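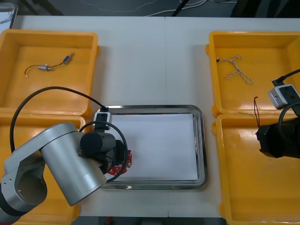
Rosimeire Paiva has taught the evening course in instrument and control work at Utwood for nine years. Before that she repaired pressure gauges and flow meters for Bezerra, a job she started straight from school.

"I learned it backwards," she says. "I could mend a transmitter before I could read the loop drawing it was on."

The course runs to 446 hours and ends in December. Students begin with hand tools and simple wiring, then move on to calibration -- the part most of them find slow.

"They want to get to the controllers. I make them do pressure switches for 4 weeks first. Some of them grumble, and I let them."

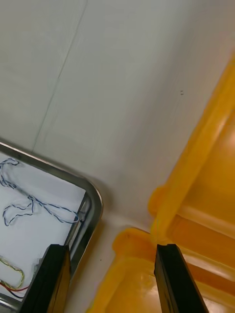
A metal tray and a yellow container on a white surface.

She took in 141 applications this year, far more than the workshop can hold. Many came from people already working in plants who had never had formal training. Aritz, a local pump maker, pays the fees for its own fitters and lets them leave early on class nights.

Paiva sets one test that has hardly changed. Each student gets a faulty loop and a meter, and has to write down every reading before touching a screw.

"If the page is blank, I stop them. I don't mind a wrong guess if I can see how they got there."
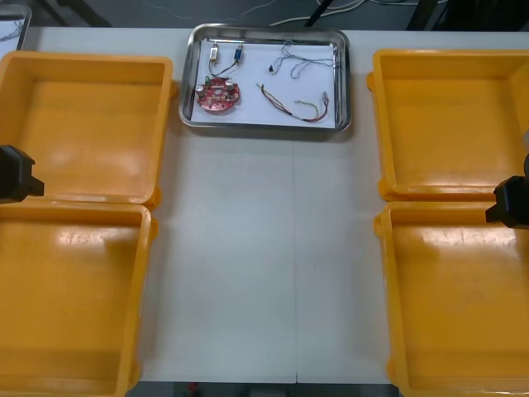
She would like a second room and newer test sets, and has asked Isness for a price on both. The answer has not come yet. In the meantime she is rewriting the notes on temperature sensors -- "the old ones still talk about a chart recorder we threw out."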